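Two Tracks, One Picture: How the Plutora Dub Was Timed

The English dub of the animated series Plutora was recorded in a converted dairy office in Indley, a town with one rail platform and very low background noise. The second of those facts decided the lease. Dialogue was adapted, recorded and mixed there over a single winter, with final delivery in February.

Impi Tuominen directed the recording and wrote most of the adapted scripts. Her method starts with a count of mouth movements. Each line of the original is logged by its start point, its end point and the number of times the character's mouth opens. The translator's draft is then cut or padded until it fits. Episode 2, in which the crew of the ferry Skurnlow loses its navigator, has 260 logged lines. Of these, 226 were rewritten after the first read-through.

Most rewrites were small. English sentences tend to put the important word late, and the animators had placed their reaction shots early. If a character gasps at a name, the name has to come before the gasp. Tuominen moved names forward, dropped titles, and let some questions become statements.

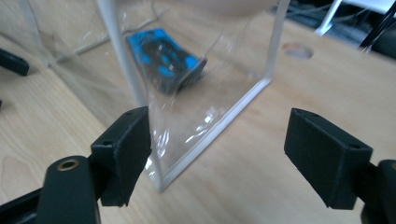
Clear panels, white edges, and glare across the front.

The booth holds one actor at a time. Group scenes are built from separate takes, and the order of recording follows actor availability, so a reply is often recorded before the line it answers. To keep volume and distance consistent, the engineer plays a guide track read by Tuominen herself. None of it survives in the mix.

Songs were handled separately. The closing theme was left in the original language with subtitles, while the short work songs sung on deck were translated, as their lyrics carry plot. The harbor master Eskola hums one of them in the first episode, and the words are not heard until much later in the series. The English lyric therefore had to match a melody already fixed in place, including a held note on an open vowel.
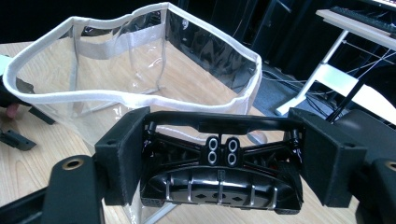

The mix kept the original music and effects tracks wherever they were supplied as separate files. For 2 episodes they were not, and footsteps, rope noise and rain had to be rebuilt under the new dialogue. On headphones the rebuilt rain is slightly brighter than the rain elsewhere. Tuominen considers this acceptable, but she would like to redo the footsteps on the pier before the disc release.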